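Drirham 折盒模板包 README

先说怎么用，剩下的慢慢看。解压，打开 templates 文件夹，挑一个盒子，打印，沿实线剪，沿虚线压痕，折。没了。如果你只想要一个能站住的纸盒子，看到这一行就可以关掉文件去剪纸了，祝你玩得开心！

还在看的朋友，坐好，下面是我攒了一个冬天的唠叨。

里面有什么

模板一共 11 个，都是我自己画的，从最老实的长方盒到歪七扭八的多面盒都有。文件夹是这么分的：

templates/ 展开图，每个盒子一份 PDF 一份 SVG，内容一样，看你的软件喜欢吃哪个
notes/ 每个盒子的折叠笔记，纯文本，有的很长有的就两句话（看我当时的心情）
photos/ 折好或者折到一半的照片
table.csv 总表，下面细讲
old/ 废稿。别打印里面的东西，我留着是舍不得删

盒子的名字是乱起的。“小砖”是最矮的那个长方盒，“屋顶”上面有个尖，“枕头”两头是弧线，“Magyar”是面最多、最不规则的一个，名字来自 Mariann Bakos，她说这形状像她家那边的一种糖盒，我没见过那种糖盒，但名字好听就留下了。还有一个叫“饺子”，折出来真的像饺子，请不要用它装饺子。

table.csv 里的列

name：盒子名，拼音，不带声调
paper：我试折时用的纸，写的是 thin、mid 或 thick，没写克重。我家没有能称一张纸的秤，纸袋上的克重标签又早就撕了，硬填一个数进去我心里不踏实
color：纸的颜色，按我的眼睛写的。“橙”和“橘红”在表里是两种，对应两包不同的纸，但灯光一变我自己也分不清，你当成一种用完全可以
glue：要不要胶。yes 就是要，no 就是插舌自己能扣住，maybe 就是理论上能扣住但拎起来会散
lid：有没有盖
angle：最小的折角，单位是度。大部分是 90，多面盒里最小的是 60
mood：折的时候的心情，请忽略。有一行写的是“再也不折了”，后来那个盒子我又折了好几遍

空着的格子就是没记。早先折的那几个盒子我压根没想过要做表，后来是看着成品倒推回去填的，能推出来的推了，推不出来的就空着。请别拿 0 去补，我见过有人这么干，然后跑来问我为什么盒子没有角度。

打印（拜托读一下这段）

比例一定要选 100%，就是“实际大小”那个选项。很多打印机默认给你勾“适合页面”，悄悄缩到 97%，你肉眼根本看不出来，剪下来也挺像样，折单个盒子也没问题，然后你把盖子往盒身上一套，套不上。或者盒身和盖子分两次打，一次缩了一次没缩，那就更热闹了。我第一次把模板发给 Mariann 的时候就是这样，她发来一长串消息，我们俩对着改了一晚上图，最后发现图一点毛病都没有，就是打印机的事。那晚的“修正版”现在都躺在 old 文件夹里，这也是我叫你别碰它的原因。

每份 PDF 的左下角有一小段校准线，打出来拿尺子量，线旁边写着它该多长。量着不对就别剪了，回去看打印设置。

卡纸过不了打印机的话，用普通纸打一份，拿胶带固定在卡纸上，连着一起剪，虚线的地方用没水的圆珠笔使劲描一遍，卡纸上会留下印子。我大部分盒子就是这么做的，比直接打印还顺手一点。

纸

我的纸基本都是从 Tomgate 买的，一家卖包装边角料的小店，按捆卖，拆开才知道是什么颜色，所以你会在照片里看到大量橙色。不是我多喜欢橙色，就是那一捆特别大，折到现在还没折完。

长方盒用什么纸都行，旧鞋盒剪开都行。多面盒挑纸，太薄的话面会凹，一捏一个坑，太厚呢折痕那里会崩开，露出白花花的毛边。我的习惯是先裁一小条，对折，再打开，看折痕外侧。裂了就换一种，或者换个方向再折一次，纸是有纹路的，顺着纹路折会听话很多。这个道理我折了好久才明白，前面浪费的纸够再做一套模板了。

压痕

压痕这一步千万别省！我知道你想省，我也想省，每次省完每次后悔。直角的盒子不压痕还能凑合，多面盒只要有一条折线跑偏一点点，后面每个面都跟着跑，最后合口的地方会张着嘴，怎么按都按不回去。

工具随便，没水的圆珠笔、指甲、钝一点的餐刀背、裁缝用的骨笔，都可以。尺子一定要用，钢尺最好，塑料尺容易被笔带着走。压的时候下面垫一块有点弹性的东西，旧杂志或者切割垫，直接在硬桌面上压，痕会很浅。

虚线有两种，短虚线往里折，长短相间的往外折。SVG 版里我还给它们分了颜色，黑白打印就看不出来了，所以还是认线型比较保险。“Magyar”的往外折线特别多，你可以先用铅笔在背面打个小勾做记号。

折的顺序

长方盒没有顺序可言，爱先折哪边折哪边。

多面盒有。先把所有的线都预折一遍，折过去，再放平，让纸记住。然后从中间那个最大的面开始，把挨着它的面一圈一圈立起来，先别管插舌。等整个东西大概有个形状了，再一个一个塞。塞的时候一只手托着一边，另一只手捏着对面，别放在桌上往下按，往下按准塌，尤其是最后合口那几下，我都是悬空弄的。

形状不对称的盒子，转一个方向看就像换了一个盒子，折到一半特别容易怀疑人生，觉得肯定哪里折反了。先别拆，转一圈再看看。我有好几次拆了重折，折出来和拆之前一模一样。

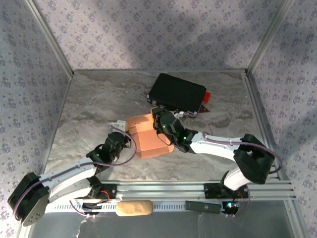
橙色卡纸折的多面盒，两头夹着，悬在大理石纹台面上方。

台面和背景

有人问过我墙纸的链接，哈哈。三面围起来的那个角落，淡紫灰的底子，小小的深色碎花，我没有链接，也说不出型号。不过拿它当背景是真的好用，花小颜色又淡，橙色的盒子往前面一放特别精神，边角的轮廓也清楚。纯白背景我也试过，白卡纸的盒子会直接消失，只剩几条影子。

大理石纹的台面也类似，好处是脏了不显，坏处是白色碎纸屑掉上去找不着，收工的时候要用手掌抹一遍才放心。如果你也打算拍自己折的盒子，我的建议是桌面花纹浅一点，别用格子布。格子布上的歪盒子看着更歪，正盒子看着也歪。

光线我没什么讲究，顶上有灯就行。多面盒倒是侧面来点光会更好看，每个面的明暗拉开了，棱就出来了。正面打光的话，一个面很多的盒子拍出来就像一块土豆。

胶水

表里 glue 写 no 的就真的别用胶，留着能拆开压平，收纳的时候谢天谢地。写 yes 的，我用的是 Suniro 的白胶，干得慢，正好留时间给我反悔。你手边有什么用什么，双面胶也可以，窄一点的，贴在插舌靠折线的那一侧。

固体胶棒我不推荐，薄纸还行，卡纸的弹力大，过一夜会自己弹开。我早上起来看见过一桌子开了口的盒子，像一群张着嘴等喂的小鸟。

胶涂多了从缝里挤出来，别马上擦，一擦就糊成一片。等它半干，用指甲一推就整条下来了，非常解压，我有时候故意多涂一点。

盒子里装什么

随你啦。我自己的用法：小砖放回形针和橡皮筋；屋顶放茶包，尖顶那里塞不进东西，就当装饰；枕头包小礼物最合适，不用包装纸；饺子放耳环。多面盒装东西其实不太好使，口子斜，底又不平，搁在架子上好看就完事了。Mariann 拿一个挂在窗边装干花，她折得比我整齐，我看了照片之后默默把自己的那个重折了。

重的东西别装。我没做过什么承重测试，也没打算做，只知道一把螺丝放进小砖里，拎起来底就掉了，螺丝滚进柜子底下，现在还有几个没找回来。

收纳

没上胶的拆开压平，按颜色夹在大文件夹里，插舌千万理顺了再夹，不然压出一道新的折痕，下次就认错线了。上了胶的只能套娃，大的装小的，多面盒谁也装不进谁，就都堆在最上层。家里有猫的请放柜子里，我不多说了。

已知的毛病

枕头的弧线在某些看图软件里会变成一段一段的直线，用 PDF 版就好。

屋顶的盖子稍微紧，厚纸的话把盖子内侧的插舌修窄一点点。

Magyar 的展开图太大，拆成了两页，拼接处有对齐的小三角，两个三角的尖对着尖贴。贴之前先比一比，我在图上把其中一页转了方向才放得下，所以字是倒着的，别慌。

notes 里有几篇写的是“左边那片”，左边是指展开图有字的一面朝上时的左边。翻过来折的时候左右就反了，我写的时候没想到这一层，改到一半又嫌烦，所以有的改了有的没改。改过的开头有个“已改”。

table.csv 用某些表格软件打开中文会乱码，导入的时候选 UTF-8。

照片和模板不是一一对应的，有的盒子拍了好多，有的一张没有（说的就是你，小砖，你长得实在太普通了）。照片文件夹里也有半成品，折线还没收紧，别拿它当标准答案，尺寸和角度都以 PDF 为准。

能不能拿去用

能，随便打，随便剪，随便改，课堂上用、送人、装自己卖的小东西都行。只有一个请求，如果你改了图再发出去，请换个名字，别还叫 Drirham，不然别人折不上会来找我。改得好的话也发我一份呀，我特别想看！

更新

二月加了 Magyar 和饺子，顺手把校准线补到了所有 PDF 上，之前只有长方盒有。notes 里的错别字改了一批，肯定还有。

下一个想画的是带抽屉的，抽屉的展开图已经好了，外壳还卡在厚度上，纸一厚抽屉就拉不出来，纸一薄外壳又软塌塌的。谁折过这种盒子，麻烦告诉我外壳该比抽屉宽出多少，直接开 issue 就行，标题写“抽屉”，我一眼就能找到。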